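打印本页 | 用电子邮件发送
2018年5月　作者：Lizeth Mosquera

木蜡油与水性漆的黄变记录，分条发，想到哪写到哪。

1/ 起因是 Carnasgate 那批浅色桌面板。交货时两块板颜色一致，到二月复查，靠窗那块的黄度明显高于靠走廊那块。同一批料，同一天涂装，差别只在光照和涂层。

2/ 先说术语。“黄变”在客户嘴里是一个词，拆开至少有三件事：木材本身的光老化、涂膜树脂的氧化、涂膜表面沾污。三者叠加，肉眼分不开，要分别做对照。

3/ 木材本身这一项最容易被忽略。浅色阔叶材里的木质素吸收紫外线后生成醌类发色基团，颜色往黄、往橙走。深色材有的反而变浅。所以“换一种不黄变的漆”对浅色材只解决一部分问题。

4/ 对照组的做法：同一块板锯成四段，一段不涂，一段涂木蜡油，一段涂水性聚氨酯，一段涂加了紫外吸收剂的水性聚氨酯。每段一半用铝箔盖住。铝箔要贴紧，边缘漏光会让分界线发虚，读数没法用。

5/ 测色用分光测色仪，D65光源，10°视场，记 L*、a*、b*。每段取五个点，避开节疤和纹理突变的位置。单看 b* 就能说明大部分问题，ΔE 留给报告。

6/ 光源是氙灯箱，总时长2000小时，中途停机测五次。Marama Treloar 问为什么不用荧光紫外灯，便宜又快。荧光紫外灯的短波段和窗玻璃后的日光差得比较远，室内家具用它，排序有可能颠倒。

7/ 停机时间要记在表里。277小时那次停机后板子在暗处放了一夜，第二天再测，b* 比停机时略低。幅度不大，但重复出现。后面各次统一改成停机后两小时内测完。

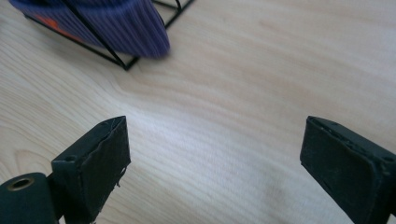 8/ 反光是目测评级的第一号干扰。两个人站在桌子两侧看同一块板，给出的等级可以差一级。亮光带会把纹理冲成一片发白，旁边不反光的区域则显得更暖、更深，上图这块桌面就是这样，这种明暗差不能当成色差来记。评级时灯和视线的夹角要固定，我用45°照明、垂直观察。

9/ 光泽度单独测，60°角。涂层老化后光泽会变，光泽一变，肉眼对颜色深浅的判断也跟着变。客户说“发旧”，有时候 b* 几乎没动，动的是光泽。

10/ 不涂的那段，前54小时变化最快，之后曲线放平。这意味着样板从库房拿出来给客户确认之前，如果在窗台上晾过几天，确认的就已经不是原色。Glenys Ngata 现在的规定是样板一律装黑袋，袋上写开袋日期。

11/ 木蜡油那段，起始 b* 就比不涂的高，油本身带色，渗进去以后纹理加深。之后的增幅和不涂的接近。换句话说，它的“黄”有相当一部分是第一天就有的。用白色颜料型的油可以压住起始值，但大管孔里会积白，浅色散孔材上不明显，环孔材上很难看。

12/ 普通水性聚氨酯，起始值低，涂完接近素板。曝晒后涂膜本身几乎不变，透过涂膜看到的木材照黄不误。把涂膜剥下来放在白瓷砖上测，和新膜差别很小。剥膜的办法是预先在板面一角涂同样道数的漆在离型纸上，一起进箱。

13/ 加紫外吸收剂的那段最慢，总时长结束时 b* 的增量是不涂那段的一半不到。注意受阻胺只管涂膜，不管木材，单加受阻胺看不到这个效果。可见光里的蓝紫段也能使木质素变色，透明吸收剂在这里基本不起作用，所以只能推迟。

14/ 有人问膜厚。吸收剂的效果和添加量、膜厚两者的乘积有关，湿膜厚度不稳，结果就不稳。这批用的线棒，换成喷枪后标准差大了将近一倍。Clem Tipoki 喷的两块除外，他喷得很匀，但不能指望车间里每个人都这样。

15/ 砂光也有影响。320目和180目的素板放进同一个箱子，起始 L* 就不同，粗砂的偏暗。做对照时砂光号数、方向、除尘方式都要写明。我第一轮漏写了砂光方向，数据作废，重做。

16/ 遮盖印。桌垫、花盆、台灯底座下面的木材不见光，周围黄了它不黄，移开之后留一块浅印。多数投诉其实来自这里，整面均匀变黄反倒很少有人提。新桌面头三个月建议不放固定物件，或者每周挪一次位置。

17/ 已经有浅印的，先别砂。把遮盖物拿走，让浅的部分继续受光，几周后差距会缩小，原因见第10条的曲线形状。能缩小到什么程度看涂层，加了吸收剂的板子追得也慢，这是它的副作用。

18/ 成本。Skoma 项目报价里，加吸收剂的面漆每平方米多出来的材料费不高，麻烦在库存，两种面漆外观一样，车间拿错过一次。Elsie Tipoki 在桶盖上画了红圈，之后没再错。

19/ 测点总数1392个，原始表格按板号排，含作废的那一轮，作废的单独标色。Mahuika 那边要的是平均值，我给了平均值和标准差。只给平均值的表不要拿来比较两种涂料。

20/ 还没做的：LED 照明下的长期变化。店面和展厅基本已经不用卤素灯，紫外部分可以忽略，蓝光峰的影响要另外测。Zurkari 的展厅答应留一块墙板给我们，半盖铝箔，每月测一次。有数据再接着发。

21/ 更正第5条：五个点是每半段五个，盖住的一半也测五个。

联系我们 | 版权所有 © 2018 | 返回顶部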